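마을 전체가 보온병 하나를 나눠 쓴다면

2022년 11월 | 글 호자리우 헤벨루(Rosário Rebelo)
최종 수정: 목요일 오후

제가 클레스트홀름(Clestholm)에 처음 간 건 7월이었어요. 네, 난방 취재를 한여름에 갔습니다. 편집부에서는 다들 웃었는데, 난방 설비를 뜯어보려면 여름이 제일 좋거든요. 겨울에는 기계실 사람들이 바빠서 말도 못 붙여요. 그래서 저는 반팔 차림으로 물탱크를 보러 갔고, 얼마 전에 두꺼운 외투를 챙겨서 한 번 더 다녀왔습니다.

물탱크라고 하니까 좀 시시하게 들리죠? 저도 그랬어요. 그런데 이 탱크가 27가구의 난방과 온수를 책임집니다. 집집마다 있던 보일러는 다 떼어 냈고, 그 자리에는 신발장만 한 열교환기가 벽에 붙어 있어요. 땅 밑으로 배관이 지나가고, 그 배관이 모이는 곳에 은색 원통이 하나 서 있습니다. 주민들은 이 지역난방망을 쿠르키라(Kurkira)라고 부르는데, 뜻을 물어봤더니 사람마다 대답이 달라서 적지 않기로 했어요.

밤에 데우고 아침에 꺼내 쓴다

원리는 정말 단순합니다. 전기 요금이 싼 시간에 커다란 히트펌프를 돌려 물을 데우고, 그 물을 탱크에 담아 뒀다가 사람들이 일어나 샤워하고 라디에이터를 켜는 아침에 꺼내 씁니다. 히트펌프는 마을 옆을 흐르는 강물에서 열을 끌어와요. 강물이 차가워 보여도 열은 들어 있으니까요. (이 설명을 저희 어머니께 세 번째 하는 중인데 아직도 안 믿으십니다.)

제가 궁금했던 건 탱크 안쪽이었어요. 뜨거운 물을 그렇게 많이 넣어 두면 금방 뒤섞여서 미지근해지지 않을까? 운영을 맡은 오르텐시아 하라(Hortensia Jara) 씨가 화면에 탱크 단면을 띄워 줬는데, 위쪽은 새빨갛고 아래쪽은 파랗고 그 사이에 얇은 경계가 있더라고요. 뜨거운 물은 가벼워서 위로 가고 찬물은 아래에 깔립니다. 이걸 성층이라고 하는데, 경계가 얇을수록 탱크를 알뜰하게 쓰는 거래요. 경계가 두꺼워지면 뜨겁지도 차갑지도 않은 물이 자리를 차지하고, 그런 물은 보내 봐야 별 쓸모가 없습니다.

"물을 넣을 때 살살 넣는 게 일의 절반이에요." 하라 씨 말입니다. 그래서 탱크 위아래에는 넓적한 원판 모양의 분산기가 달려 있어요. 배관에서 나온 물이 확 쏟아지지 않고 옆으로 천천히 퍼지게 해 주는 장치죠. 저는 이 원판이 너무 마음에 들어서 도면 사본까지 얻어 왔습니다. 집에 와서 냉장고에 붙여 놨더니 남편이 피자 그림이냐고 묻더군요.

탱크를 꽉 채워 두면 히트펌프를 완전히 꺼도 최대 6시간을 버틴다고 합니다. 물론 날씨에 따라 다르고, 바람이 심한 날엔 더 짧아요. 그래도 저녁 요금이 제일 비싼 시간대를 넘기기엔 넉넉하답니다.

되돌아오는 물이 문제였다

자, 여기서부터가 제가 이 기사를 쓰고 싶었던 진짜 이유예요. 첫 겨울에 쿠르키라는 생각보다 전기를 많이 먹었습니다. 히트펌프도 멀쩡하고 단열도 괜찮고 탱크도 새것인데 고지서가 예상보다 훨씬 두툼했던 거죠.

범인은 회수 온도였어요. 집을 한 바퀴 돌고 나온 물은 충분히 식어서 돌아와야 합니다. 그래야 탱크 아래쪽이 차갑게 유지되고, 히트펌프도 힘을 덜 들여요. 그런데 돌아오는 물이 계속 따끈했습니다. 열을 집에 내려놓지 않고 그냥 산책만 하고 온 셈이에요.

원인을 찾으러 다닌 사람은 배관 회사 바후스(Barros)의 살바도르 마갈량이스(Salvador Magalhães) 씨입니다. 저도 하루 따라다녔는데, 이분은 남의 집에 들어가면 인사하고 곧장 배관에 손부터 댑니다. 온도계는 그다음이에요. 공급관을 만지고, 회수관을 만지고, 고개를 갸웃하고, 그러고 나서야 가방을 엽니다. 그렇게 찾아낸 집이 다섯 곳이었어요. 어떤 집은 우회 밸브가 활짝 열려 있었고, 어떤 집은 온수 쪽 온도 조절기가 고장 나서 아무도 물을 안 쓰는 새벽에도 뜨거운 물이 계속 지나가고 있었죠. 마을 전체로 보면 몇 집 안 되는데도 그 물이 섞이니 전체 회수 온도가 쑥 올라갑니다.

밸브를 조이고 부품을 갈고 나니 숫자가 내려갔어요. 하라 씨는 그날 저녁 그래프를 휴대전화로 찍어서 저한테까지 보내 줬습니다. 선 하나가 툭 꺾여 내려가는 사진인데, 난방 쪽 사람들은 이런 걸 보고 진심으로 기뻐해요. 저도 좀 물들었고요! 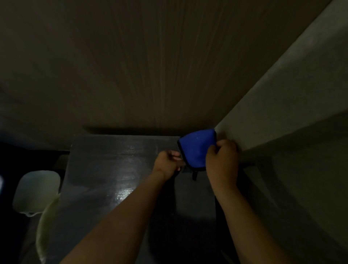
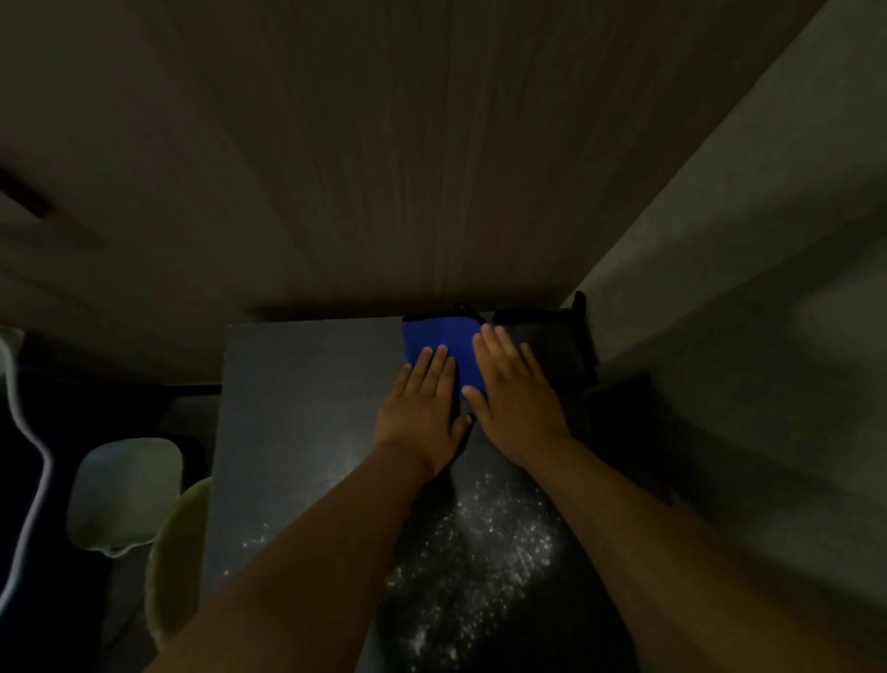
보일러가 없는 집에서 산다는 것

드윈웬 엘리스(Dwynwen Ellis) 씨 댁에는 두 번 갔습니다. 7월에 한 번, 이번에 한 번. 난방망에 제일 먼저 연결한 집 가운데 하나예요. 보일러가 있던 벽장은 이제 빗자루와 잼 병 차지가 됐습니다. 제일 크게 달라진 게 뭐냐고 물었더니 한참 생각하다가 "소리"라고 하더라고요. 예전에는 새벽마다 보일러가 켜지면서 쿵 했는데, 지금은 물 흐르는 소리가 조금 날 뿐이래요.

불편한 점도 있습니다. 라디에이터가 예전처럼 확 뜨거워지지 않아요. 공급 온도를 낮춰서 오래 틀어 두는 방식이라, 손을 대 보면 "이게 켜진 건가?" 싶을 만큼 미지근합니다. 외출하고 돌아와 급하게 방을 데우는 습관이 있던 사람은 답답할 수밖에 없어요. 엘리스 씨는 첫 달 내내 조절기를 올렸다 내렸다 하다가, 결국 거실은 한 온도로 맞춰 두고 손을 떼기로 했답니다. 침실 라디에이터는 더 큰 것으로 바꿨고요. 연결 비용만 생각하고 라디에이터 교체 비용을 빼먹으면 나중에 속이 쓰려요. 견적을 받을 때 꼭 방별로 물어보세요.

사용량은 멜리릭스(Mellirix)라는 앱으로 봅니다. 집집마다 달린 열량계 값을 읽어서 보여 주는데, 솜씨 좋은 앱이라고는 못 하겠어요. 메뉴가 깊고 글씨가 작습니다. 그래도 회수 온도를 주민이 직접 볼 수 있다는 건 좋았어요. 자기 집 물이 너무 따뜻하게 돌아가면 주황색 표시가 뜨거든요. 엘리스 씨는 여름에 이 표시를 보고 먼저 바후스에 전화를 걸었고, 거름망에 낀 찌꺼기를 빼고 나서 표시가 사라졌다고 합니다.

아직 연결하지 않은 집

좋은 얘기만 들으면 찜찜해서 연결하지 않은 분도 찾아갔습니다. 로렌수 베텐코르트(Lourenço Bettencourt) 씨 집은 배관이 바로 앞 골목까지 와 있는데도 아직 기름보일러를 써요. 고집 때문이겠거니 했는데 들어 보니 꽤 조목조목하더라고요.

우선 계약 기간이 마음에 안 든답니다. 한번 연결하면 다른 데로 옮길 수가 없잖아요. 전기나 통신은 마음에 안 들면 회사를 바꾸면 되는데, 땅에 묻힌 열배관은 하나뿐이니까요. 요금을 누가 어떤 식으로 정하는지도 지금 문서로는 모호하다고 했고, 저도 그 문서를 읽어 봤는데 그 대목은 정말 흐릿합니다. 하라 씨에게 물었더니 요금 산정 방식을 풀어 쓴 안내문을 준비하고 있다고 해요. 나오면 저도 받아 보기로 했습니다.

또 하나는 정전이었어요. 전기가 나가면 순환 펌프가 멈추고, 그러면 탱크에 뜨거운 물이 가득해도 집까지 오질 못합니다. 비상 발전기가 있긴 한데 펌프와 제어 장치만 돌릴 수 있는 크기라서 히트펌프는 쉬게 되고, 탱크에 남은 열로 버텨야 해요. 다만 베텐코르트 씨의 기름보일러도 전기가 없으면 안 돌아가긴 마찬가지입니다. 이 얘기를 슬쩍 꺼냈더니 벽난로를 가리키시더군요. 장작이 천장까지 쌓여 있었어요. 할 말이 없었습니다.

우리 동네에도 될까?

취재를 다녀오면 꼭 듣는 질문이에요. 제 생각엔 집들이 얼마나 붙어 있느냐가 제일 큽니다. 배관은 길이만큼 돈이 들고, 길이만큼 열이 새요. 클레스트홀름은 골목이 좁고 집이 다닥다닥 붙어 있어서 계산이 맞았습니다. 밭 사이에 집이 한 채씩 떨어져 있는 동네라면 각자 히트펌프를 다는 편이 나을 거예요.

열을 끌어올 곳도 있어야 합니다. 강이 아니어도 괜찮아요. 하수처리장, 빵 공장, 냉동 창고처럼 늘 열을 내버리는 곳이 근처에 있으면 오히려 강보다 조건이 좋을 수 있습니다. 그리고 탱크를 세울 땅이요. 이게 의외로 말이 많아요. 클레스트홀름에서도 처음 고른 자리는 어느 집 부엌 창을 가려서 포기했고, 지금 자리는 옛 주차장 끝입니다. 주차 칸이 줄어든 걸 아직도 아쉬워하는 분들이 계세요.

혹시 이미 지역난방을 쓰고 계신 분이라면 오늘 저녁에 기기 표시창에서 공급 온도와 회수 온도를 한번 찾아보세요. 둘의 차이가 거의 없는데 방이 충분히 데워지지도 않는다면 관리 주체에 점검을 부탁해 볼 만합니다. 밸브를 직접 돌리지는 마시고요. 마갈량이스 씨가 이 부분은 꼭 써 달라고 했어요. 의욕 넘치는 주민이 밸브를 만져 놓은 집이 제일 오래 걸린다고요.

저는 내년 봄에 한 번 더 갈 생각입니다. 그때쯤이면 이번 겨울 전기 사용량이 다 나올 테고, 하라 씨가 첫 겨울과 나란히 놓은 표를 보여 주기로 했어요. 베텐코르트 씨는 그 표를 보고 나서 결정하겠다고 합니다.

관련 기사
- 라디에이터 물 빼기, 언제 어떻게 할까
- 빵 굽는 열로 수영장을 데우는 동네
- 열량계 읽는 법: 고지서와 숫자가 다를 때
- 오래된 집의 창문, 바꿀까 고칠까
- 독자 편지: 우리 집 히트펌프의 첫 겨울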